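Whiteboard placement in a shared workroom

plendberg_pat
We finally got the tall whiteboard, dark frame, and it has gone up against the white wall at the back. My complaint is the distance. Everyone works standing at the light gray table, and by the time you've walked over with a thought, the thought has left.
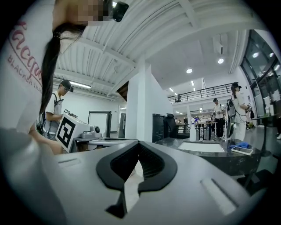 I'd like it at the end of the table. My coworkers think I'd like a lot of things.

Ercombe27
Leave it. A board beside the table becomes a coat rack by June. Ours held 20 lanyards and one very old grocery list.

svend_overgaard
Disagree. Ours is within arm's reach and gets used daily — mostly for lunch orders, but used.

Ercombe27
So, a menu.

svend_overgaard
A menu people read, yes.

thorlacius
Before you drag anything, check whether it blocks the way out. Also, people will lean on it.

plendberg_pat
Fair. I'll try it for a week and keep the tape measure handy. The vote here was split, if you count me twice.

Ercombe27
Take the old markers with you. They're all dry anyway.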